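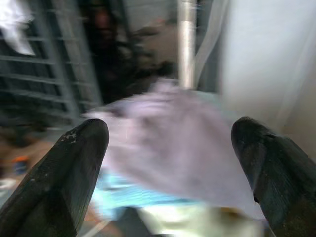

**Róisín Costello** wrote:

Fibre first, colour second. If you sort a mixed pile of pastels by shade you end up with cotton and polyester in the same drum, and they don't want the same spin or the same drying time. I sort by what the label says, then by weight of cloth, and only then do I look at whether something is lilac or blue.

---

**tubdepth** wrote:

Disagree on the order. Fibre decides how it dries. Colour decides whether it is ruined. A mauve that bleeds onto a cream is permanent for practical purposes, whereas a polyester cloth that has been spun too fast is a bit creased. The worse failure should be the first test.

For the original question (lilac, light blue and cream in one load, cool wash, mixed small items): I would put the lilac and the blue together and keep the cream out until both have been through on their own at least once.

---

**Róisín Costello** wrote:

How often has a pastel bled on you, though? Pale shades carry very little dye. The ones that run are reds, navy and black. I have washed lilac with cream for years on a Clekenov, cool setting, and never had a transfer I could see.

---

**tubdepth** wrote:

Once, a purple-grey pillowcase. It did three cream napkins. Pale doesn't tell you whether the dye was fixed properly. Cheap pale cloth can be worse than expensive dark cloth.

Test: damp a hidden corner, press it between two pieces of white kitchen paper under something heavy, leave it for an hour. Any tint on the paper, it goes on its own.

---

**marl_and_twill** wrote:

The paper test is fine but do it with warm water and a drop of the detergent you will be using. Plain cold water understates it. I had a clean result on a blue hand towel and then got a faint ring on the paper once I added Honorato liquid. Same towel, same corner.

On weights, which nobody has put a number on yet:

| Item | Weight (gsm) | Goes with |
|---|---|---|
| Bath towel, Kulari | 679 | other towels only |
| Hand towel, Kulari | 400 | towels, or heavy cotton |
| Thin cloths, tea towels | 200 | shirts, pillowcases |

I weighed all of these on the kitchen scales and divided by area, washed and fully dry. The big towel is sold as a lighter one than that. Washing closes up the loops and shrinks the base cloth, so the figure climbs.

If you put the first row in with the third, the thin cloths get wrapped inside the towels and come out wet in the middle.

---

**P. Hollis** wrote:

Is the 679 one towel or an average?

---

**marl_and_twill** wrote:

One towel. I haven't got enough of them to make an average worth quoting.

---

**dryside** wrote:

Can we get back to the folding half of the question? The washing has been covered in the sticky since July last year.

My method for a heap of small mixed cloths straight off the airer:

1. Shake each piece out by two corners on the same edge. Don't try to fold from a bunch.
2. Make three stacks on the table: square, long, and odd shapes.
3. Fold the squares in half, then half again. Long pieces in thirds along the length, then half.
4. Odd shapes go last and get folded to match whichever stack they'll sit on.

Fold everything with the hem inwards. The shelf edge then shows one thickness and you can pull a piece from the middle without dragging its neighbours out.

---

**tubdepth** wrote:

Thirds for the long ones is good. I'd drop the separate stack for odd shapes. On a heap that size it takes longer to make the stack than to fold the things.

---

**dryside** wrote:

Depends on the heap. With fitted covers in it you need the stack.

---

**Róisín Costello** wrote:

Hem inwards only works if the hem isn't the bulky part. On terry the header band is stiff and if you bury it you get a lump in the middle of the pile. Fold terry with the band on the outside at the back.

Also, I would not shake terry by the corners while it is damp. It pulls the edge out of square over time. Lay it flat and smooth it from the centre.

---

**marl_and_twill** wrote:

Has anyone measured that? I shake mine and they are within a few millimetres of square. The ones that went out of true were badly cut to begin with.

---

**Róisín Costello** wrote:

I have not measured it. I have two sets of the same towel, one line dried by my mother, who shakes, and one by me. Hers are visibly skewed. Make of that what you like.

---

**P. Hollis** wrote:

Different water, different machine, different detergent. I'd want more than that.

For storage, we have the Poltby shelf unit with the slatted base. Load it to 4 kg a shelf and the slats stay flat. Past that the middle bows and the piles lean together — lighter cloths at the front slide first. I put towels at the two ends over the brackets and thin cloths in the centre.

Cream and white go on the top shelf, away from anything that might be put away slightly damp. That one does come back to colour. A damp lilac cloth sitting on a cream one for a fortnight is a better way to get a mark than any wash.

---

**tubdepth** wrote:

Agreed on that. Contact while damp is how most of the transfer I've seen came about, the napkins excepted. Same reason I don't leave a finished load in the drum overnight.

---

**dryside** wrote:

Added the paper test (warm water version) and the table to the sticky, 2019-05-22. Left out the sorting order as there's no agreement on it. The shaking question is down as open. If anyone is prepared to mark up two new hand towels and dry them both ways for a few months, post the corner to corner measurements before the first wash as well as after.

---

**marl_and_twill** wrote:

I'll do it. Need to buy the towels. Both diagonals, or just one?

---

**dryside** wrote:

Both.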